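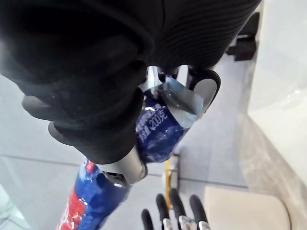
Photo: Melahat Uçar

Getting your first LP into Liswood

June
By Melahat Uçar

Print this page | E-mail this page

Section 4: Recording a side

This is my favourite part of the whole guide, so put on something you love! Liswood listens to your turntable through the Indevard box and saves each side as one long file, ready to be split into songs later.

1. Plug the turntable into the two sockets marked IN on the Indevard, and the earth wire (if yours has one) into the screw beside them.
2. Open Liswood and choose New side.
3. Type the artist, the title and the side letter. Spelling counts, as the sleeve search looks through 3,000 library and soundtrack records and takes you at your word.
4. Play the loudest passage you can find and turn the level knob until the meter peaks just under the red. On my deck that's 73.
5. Lift the needle, press Record, then lower it into the run-in groove.
6. Press Stop when the music ends. Liswood trims the crackle at both ends for you.

Note: Sides longer than 40 minutes are saved as two files. They play back without a gap, and it sounds lovely.

Note: For old mono pressings, tick Mono before step 5. The difference on a fuzzy guitar record is wonderful.

Caution: Turn your speakers down before lowering the needle. Never move the earth wire while recording.

Caution: Keep 20 GB free on your disk before you start a box set.

Related items
Splitting a side into songs
Cleaning up clicks with Stisis
Sharing playlists through Idahosa
Choosing a stylus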